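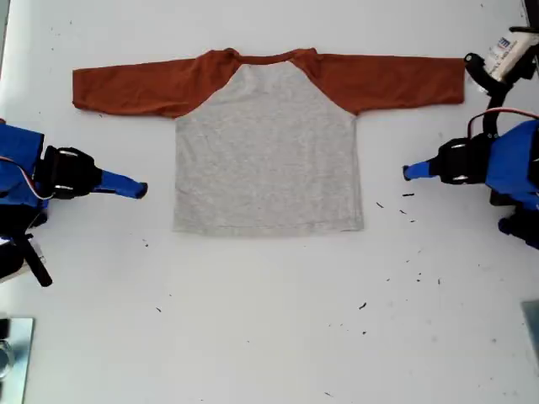

Issue 119, p. 7

The Small Shirt Problem

A grown-up's dress shirt comes with instructions. There are buttons to line up, a collar to press, a yoke that tells you where the shoulders stop. A child's long-sleeved raglan has almost none of that. The sleeve seams run from the collar down to the underarm, so there is no shoulder seam to fold along, and the sleeves look too long for the body the moment you try to put them anywhere.

Most families own a pile of these shirts. Gray body, colored sleeves, a narrow band at the neck. They wear well, they go with everything, and in the drawer they turn into a lump by the second morning.

Remedios Soler has folded clothes for a living since she was nineteen, first in a hotel laundry and then at Cendo, a wash-and-fold shop with a counter in front and a long table in back. Children's clothes are the part of the job customers ask her about. They bring in a bag of small shirts, get back a flat stack, and want to know how it was done.

Her answer starts before the first fold. The shirt has to be flat. She lays it down with the neck away from her, pulls the sleeves straight out to the sides, and runs a palm from the collar to the hem. A soft knit will keep a few wrinkles no matter what you do, and she leaves those. What she does fix is the side seam. After a wash it likes to roll toward the front or the back, and a body that has rolled on one side will give you a crooked packet.

"People start folding too early," Soler says. "They pick it up, shake it, and they're already folding in the air."

She works on a bare table. A bed is too soft, and a towel grabs the fabric so that the bottom layer stays put while the top one slides. At home a kitchen counter is fine, wiped and dried first. She has also folded on top of a chest freezer and on the lid of a piano, and has no complaints about either.

Sleeves come next, and this is where people split. The store method turns each side of the body toward the middle along with its sleeve, then doubles the sleeve back down. It makes a narrow strip and looks good on a shelf. On an adult medium it works well. On a shirt for a four-year-old you end up with four layers of knit in a strip as wide as your hand, and it springs open when you let go.

Soler leaves the body at full width and brings only the sleeves in. One goes down across the chest, then the other goes over it, so they cross near the middle. The cuffs land on the body and stay inside its outline. On a raglan the seam already slants in the right direction, and the sleeve more or less follows it.

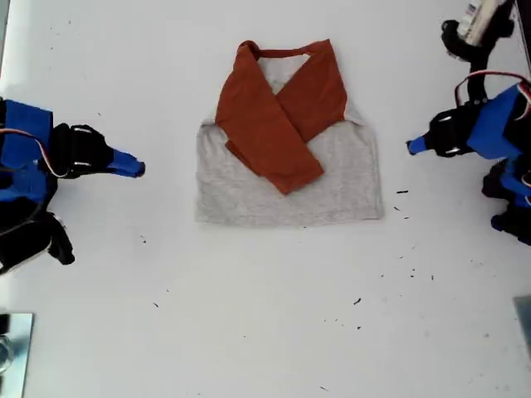
Sleeves crossed over the body, with the hem still open and nearly straight.

After that the body folds once, hem to collar, and then once more if the drawer is shallow. Which sleeve goes on top makes no difference to the result. Soler does ask new people at the shop to pick one and stick with it, so that a stack leans the same way all the way up.

Fabric matters more than the method. A heathered cotton knit has enough grip to hold itself together. Slippery sports shirts do not, and those she rolls. Anything with a stiff print on the front gets folded with the print outside, so it does not stick to itself in a warm closet. Rib cuffs can be left as they are. Plain cuffs tend to flare after washing and get a quick tug.

Then there is the question of where the shirts go. We tried three kinds of storage at home over one September, when the summer clothes were coming out and the long sleeves were going in. The Skestby drawer divider, a plain felt box, held a row of child-size packets standing on edge with the necklines up, and you could pull one out without wrecking the rest. A Closurix lidded bin was better for sizes waiting on a younger sibling, though the lid makes it a poor choice for anything you need at 6:40 in the morning. The Picard hanging shelf sagged in the middle with a full load and we went back to using it for hats.

Standing the shirts on edge does ask for that second fold. With only one, they slump – and once the first goes over, the row follows.

As for time, a full load of children's tops takes Soler less of it than a single fitted sheet. At home it took us longer, mostly spent turning sleeves right side out. She recommends doing that before the wash, when you are handling the shirts anyway. We have managed it twice.
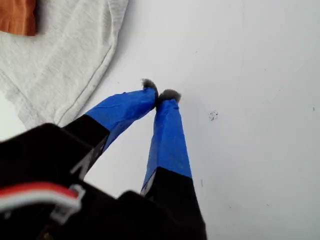 Severino Valcárcel thinks the whole second half of this is wasted effort. He read a draft and wrote back that he lays his kids' shirts flat in the drawer, sleeves crossed the way Soler does it, and stops there. "A small shirt is already the size of a folded big one," he wrote. "Why would I keep going?"

He has a point if the drawer is wide. Ours is not, and it has two children's clothes in it. Soler, when we passed his note along, said one layer of crossed sleeves would hold fine as long as the stack stayed low, and that she would rather see that than a ball. She would still fold the hem up. A flat stack gets searched from the bottom, she said, and the orange sleeves will be hanging over the front of the drawer by dinner.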